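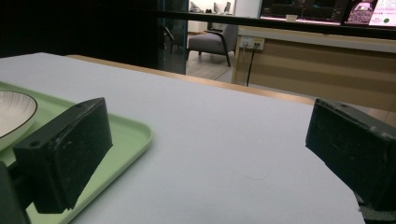
Pale gray tabletop with a mint-green tray at left

Gramholm Ista 30 Charging Cabinet for E-Bike and Scooter Batteries

The Ista 30 is a floor-standing steel cabinet for charging and storing removable batteries from e-bikes, cargo bikes and electric scooters. It is sold to delivery depots, rental shops and apartment buildings that need to keep packs in one locked place overnight.

Each bay has its own outlet, its own fuse and its own temperature sensor. If a sensor reads above the set limit, the controller cuts power to that bay and leaves the others running. A second, higher limit shuts down the whole cabinet and closes the alarm contact. Both limits can be changed from the service menu with the installer code.

The cabinet does not include battery chargers. Use the charger that came with the pack or one the battery maker approves. Chargers sit on the slotted shelf behind each bay, and the cable passes through a rubber grommet to the front.

Specifications

Model: Ista 30
Bays: 30
Charging outlets: one per bay
Width of each bay: 28 cm
Cabinet weight, empty: 268 kg
Body: double-wall steel, powder coated, light gray
Doors: two, self-closing, three-point lock
Ventilation: two fans, rear outlet
Noise: up to 47 dB with both fans on
Alarm contact: normally open, potential-free
Network: wired only

Choosing a location

Put the cabinet on a level concrete floor, away from stairs and the main exit route. Leave a clear gap behind it for the rear outlet. The doors need room to swing fully open, and they will not self-close properly if the cabinet leans. The four feet adjust from the front with a wrench.

Most landlords and insurers have their own rules on indoor battery charging. Check these before ordering. We can send the drawings and the wiring diagram ahead of purchase if your fire inspector asks for them.

Installation

A licensed electrician must make the supply connection. The cable entry is on the top panel, left side, and can be moved to the right if you tell us when you order. The cabinet ships on a pallet with the shelves strapped down. Remove all of the shelf straps before you switch on — one of them runs behind the lower fan and is easy to miss.
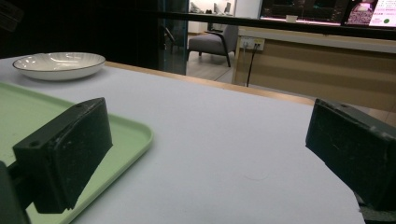 Daily use

Open the door, plug in the pack, and close the door. Charging does not start until the door is latched. A green light over the bay means power is on. Amber means the bay is waiting its turn, which happens when load sharing is active. Red means the bay has been shut off and the pack should be checked before it goes back on a bike or scooter.

Do not charge packs that are swollen, cracked or have been under water. The cabinet is not a quarantine box for damaged batteries. For that, see the Fikel outdoor container.

Accessories

Pillay shelf dividers, for small scooter packs, set of two
Pillay floor anchor kit
Spare grommets, bag of ten
Filter mat for rear outlet, replace every February or sooner in dusty rooms
Key switch in place of keypad, factory fitted only

Delivery and returns

Delivery is to the curb or loading dock. Placement inside the building is extra and has to be booked with the order. Unused cabinets on the original pallet can be returned for a restocking fee. Cabinets with a moved cable entry or a key switch are made to order and cannot be returned.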